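Section 3. Planning and Budgeting for a Hand-Held Gripper Setup

By the Lemma Handbook desk

Read this section before you place an order. Unpacking and first power-on are covered in Section 4. Prices are left out except where a Rimberg list price was confirmed in writing.

3.1 Decide what you will be handling

1. Write down the ten smallest and the ten largest objects you expect to pick up in the first term of use.
2. Measure the widest side you intend to grip on each one. Compare it with the jaw opening on the data sheet and leave a margin on both sides.
3. Mark anything that tangles (cords, chains, hair ties) with a T. Mark anything glossy or clear with a G.
4. If more than half of the list is marked T, order the soft finger pads in place of the standard ones. They wear faster. Budget for two sets per gripper.

Note: Do not choose a gripper from the largest object alone. Small items are what most sites end up buying extra pads for.

3.2 Decide how many grippers

1. One gripper will do for simple pick and place.
2. Order a pair if one object has to be held while another is moved, or if cords have to be separated.
3. Order the pair together. Units bought months apart may come with different connector versions, and the adapter is sold separately.

CAUTION: A pair needs two free ports on the recording computer. A passive hub is not supported.

3.3 Work out the budget

Copy the lines below into your own sheet and fill in the quotes you receive.

Grippers, per unit
Finger pads, spare sets
Cables, working length plus one spare per unit
Recording computer, if you do not have one
Storage drives
Vunetent license, per seat
Props, trays and cloths
Shipping and import charges
Operator time

4. Get the gripper quote in writing, with the validity date on it. Rimberg quotes run out after 44 days and are not extended by phone.
5. Put operator time in the first draft. At our site it came to more than the hardware by the end of the second month.
6. Add 11 percent to the hardware subtotal for pads, screws and cables.
7. Send the sheet for approval with the license line shown separately. Purchasing offices often treat software as a different category and will send a combined line back.

Note: The Rimberg spare screw pack is $8 and the replacement linkage is $293. Order the screw pack with the first shipment. Leave the linkage until you need it.

3.4 Plan the work area

1. Choose a surface you can stand in front of without leaning. A bed-height surface is too low for long sessions.
2. Allow enough cable to reach the far side of the surface with slack. Route it so that it does not lie across the items being picked.
3. Decide on containers. Shallow, open boxes with a plain interior are easiest to start with. Deep bins need a steeper wrist angle and should wait until the operators have some practice.
4. List the rooms you will use. Ordinary furnished rooms are fine and cost nothing to set up. Check each one for daylight at the hours you plan to work.
5. Buy cloths and trays locally.

CAUTION: Keep fine chains away from the pivot joints. A chain caught in a joint can bend the linkage, and the warranty excludes this.

3.5 Sample work area, small accessories
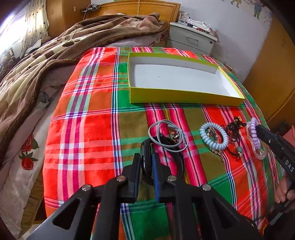

TESTSTEAD, 9 Apr 2021. Bedroom layout with a plaid cloth as the working surface, a shallow box on the far half, and the accessories in a row on the near side. Two grippers are in use, so this layout needs the pair from 3.2.

For budgeting, use the following:

1. Props: the light-gray cord, the spiral hair ties and the jewelry would all be marked T on the list in 3.1. Household items are suitable, and the props line can stay small.
2. Surface: one cloth. Add a second in a solid color if you want to compare backgrounds.
3. Container: one box. Make sure its opening is wider than the open jaws.
4. Pads: inspect after each session with beaded items. Replace when the edge begins to lift.

Note: Log every prop by name in Vunetent before the first session. Renaming later is possible but has to be done file by file.

3.6 Before you order

1. Confirm the delivery address accepts parcels with batteries.
2. Confirm who signs for the license.
3. Ask for the September price list if your order will be split over two budget periods.
4. Keep the packing list. Section 4 refers to it by line number.

Related sections
Section 2. Terms used in this guide
Section 4. Unpacking and first power-on
Section 5. Installing Vunetent
Section 7. Replacing finger pads
Rimberg returns and repairs
Lemma setup checklist (printable)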